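Sat 18 February. Desk amnesty, a thread.

1/ Every flat surface I own becomes a drawer eventually. This one is white, so it shows.

2/ The rule, as dictated by Sabina Uddin over lunch: if you haven't touched it since September, it goes. I have not touched my own filing since September. It is staying.

3/ Things I've found a home for so far: 31 cable ties, a Namesska mug, the instructions for a lamp I gave to Fiachra. He says he worked it out.

4/ Adom's view is that a tidy desk is mostly a matter of buying a bigger box. Adom has bought a lot of boxes. You should see his desk - you can't, there are boxes on it.

5/ The remaining hard cases.
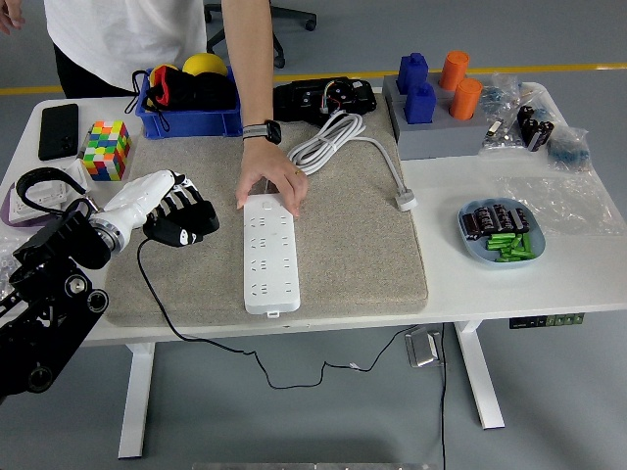
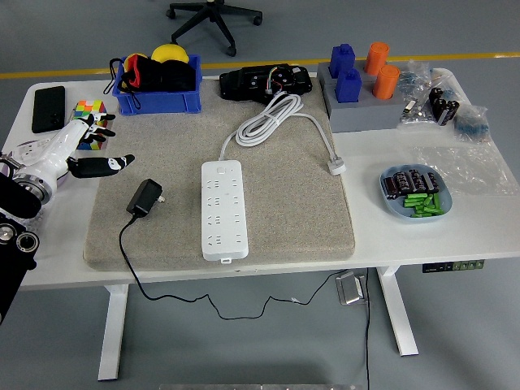
6/ My theory of clutter is that it comes in two sorts, stuff with a job and stuff with a grudge. The phone has a job, so it can stay face down and think about what it's done. The Rubik's cube has a grudge. It is in no state to be called solved, and I've no plans to improve matters. The blue bin was meant to be the answer to all this, and it has already taken in something yellow and round plus some black fabric with a strap that won't stay inside. I've tucked straps like that in before. They come back.

7/ Dilruba wants to know why the bin lives on the table when the whole point was to clear the table. Dilruba has been muted until Monday.

8/ Next up: the shelf. Lakmal has offered to help, by which he means sit on the good chair and say "keep" a lot.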